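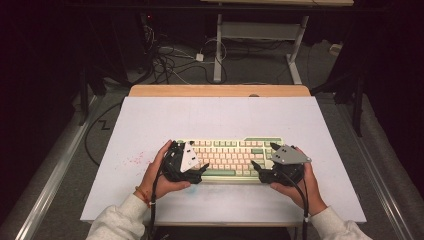

A mechanical keyboard is a computer keyboard in which every key sits on its own spring-loaded switch. It differs from the more common membrane keyboard, where the keys press down on a shared rubber or silicone sheet. Mechanical keyboards are heavier, cost more and can usually be repaired one key at a time. They are used for office work, programming and gaming, and since the 2010s they have also been collected and built as a hobby.

Construction

The main parts are the case, the plate, the circuit board, the switches, the stabilisers and the keycaps. The case is most often moulded plastic or machined aluminium. The plate is a flat sheet that holds the switches in line, and may be made of steel, aluminium, brass or polycarbonate. Some makers leave it out entirely and mount the switches straight to the circuit board, which gives a softer feel.

Stabilisers are fitted under the long keys, mainly the spacebar, Enter, Backspace and the Shift keys. Each consists of a wire and two small housings that keep the key level when it is struck off-centre. Rattle in a new keyboard usually comes from dry or badly seated stabilisers, and a small amount of grease on the ends of the wire is the usual cure.

Switches

Switches are grouped by how they behave as the key goes down. Linear switches travel smoothly from top to bottom. Tactile switches have a bump that can be felt partway through the stroke. Clicky switches have a bump and make a distinct noise with it, and are often unwelcome in shared offices. The colour of the stem is commonly used to show the type - red for linear, brown for tactile, blue for clicky - but the practice is not a standard and colours vary between manufacturers.

On a hot-swappable board the switches push into sockets and can be pulled out with a small tool. On other boards they are soldered in place.

Keycaps

Keycaps are nearly always made from ABS or PBT plastic. ABS takes bright colours well and develops a shine with use. PBT is harder and keeps its texture longer, though long keys such as the spacebar can warp in moulding. Legends may be printed, laser-etched, dyed into the surface or moulded in a second colour of plastic, the last being known as double-shot.

Sets are sold in coordinated colours, with the letter keys in one shade and the modifiers in another. Beige and grey sets recall office equipment of the 1980s. Pastel sets, in pink, peach, cream, sage green or lavender, became popular with the growth of the hobby and are frequently matched to a case of a similar tone. The name "colourway" is used for a particular combination.

Sizes and layouts

A full-size keyboard has a number pad on the right. The tenkeyless layout omits it. Smaller boards are described by percentage: a 75 per cent board keeps the function row and arrow keys in a compressed block, a 65 per cent board drops the function row, and a 60 per cent board also drops the arrows. Some models add a rotary knob, commonly placed at the upper right and set to control volume.

Group buys

Many custom keyboards and keycap sets are sold through group buys, in which customers pay before manufacture begins. The organiser places the order once a minimum number has been reached. Waits of several months are normal. The Istirico, a 75 per cent board drawn by Karim El Ouafi and sold through the Denton shop Abou Zeid, was offered this way in a run of 500. It was followed by the Cungate, a tenkeyless version with the same case profile and a 5 degree typing angle in place of the original 7.

Care

Dust and crumbs collect between the rows and can be brushed or blown out with the keyboard unplugged and turned upside down. For a fuller clean the keycaps are lifted off with a wire puller, washed in lukewarm water with a little dish soap and left to dry completely, usually overnight. Hot water can deform ABS caps. The plate is wiped with a barely damp cloth, or with a dry brush where the switches are open at the top.

Liquid spills are more serious. Sugary drinks leave a residue inside the switch that makes the key stick or repeat, and the affected switches generally have to be replaced.

See also

Keycap puller
Membrane keyboard
Rotary encoder
Typing angle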